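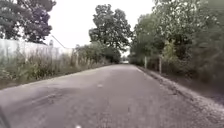

Norgate Lane has been patched again. The council's crew came in February, filled the worst of the holes between the chapel and the Kellton turning, and left the same afternoon. By 18th April two of the fillings had started to sink. I drive it twice a day and I could have told them which two.

I don't blame the crew. They are sent out with a list and a lorry, and a hole gets on the list when it is deep enough. My complaint is with the way the money is handed out. Small rural roads get a repair budget and almost nothing for resurfacing, so the same 400 yards are mended year after year, while the drains alongside stay blocked. Water sits on the road, gets under the patch, freezes, and lifts it. A new surface laid over bad drains would go the same way.

Clearing a ditch is dull work and it doesn't look like much when it's done. Even so, I would put it first. When the parish of Ninow paid for 200 yards of ditch to be dug out, the road beside it went three winters without a new hole. The next stretch, which was left alone, has been filled every spring.

People say that a lane used by so few cars can't expect much. Perhaps 100 households depend on this one, along with the milk tanker, the school minibus and anyone who needs an ambulance. They pay the same council tax as people in town. They aren't asking for kerbs or street lights.

The council should publish what it has spent on each lane over the past ten years, patch by patch. I suspect the total for ours would have paid for proper drains and a good part of the resurfacing. If I'm wrong, the figures will show it, and I'll stop writing to the highways office.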